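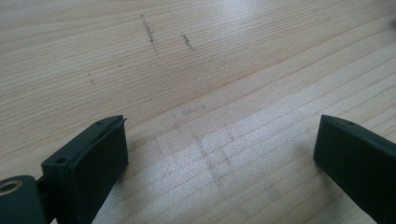 What does the Grisum hand-held gripper kit cost, and who is it for?
It rents for $170 a month or sells outright for $2,000, and it's meant for small shops and training rooms that want to show a robot a job by hand first.

FOR IMMEDIATE RELEASE

Grisum opens orders for hand-held gripper kit — first units ship in March

JELTHAM — Grisum is now taking orders for its hand-held gripper kit. Two-finger gripper, camera, carry case, charger, software licence for one computer. You hold it, you do the job, the recording goes to the arm. No code to write.

Trial units have been at the Lindemann joinery shop and the Belmont training centre since the fall. 17 jobs recorded between them, mostly picking up small parts, sorting hardware and setting pieces down on a bench without marking them. Feedback from both sites went into the finger pads and the grip, which is now slimmer and easier on smaller hands.

What's changed from the trial version:

Finger pads swap out with one hex key (included)
Battery good for 3 hours of recording
Grip comes in two sizes, pick one when ordering
Recordings save to the computer, no account needed

Replacement pads are sold in pairs. The software runs on any recent laptop with a USB-C port — older machines may need a adapter, not included. Arm is not included either. Grisum will check whether your current arm is supported before you pay anything, just send the model number with the order form.

Rental has no minimum term after the first month. Rental customers who decide to buy get the first month's fee taken off the price. Repairs are done at the Jeltham workshop and shipping back to you is covered for the first year, wear on the pads excepted.

Demonstrations run at the Belmont centre thoughout February, mornings from 9:30. Bring your own parts if you like, nothing bigger than a coffee mug please. Spots are limited and need to be booked through the Grisum office. Colour brochure and price list on request, in English or French.

Media enquiries: Grisum front office, Jeltham. Loan units for review on request, two-week maximum.

— 30 —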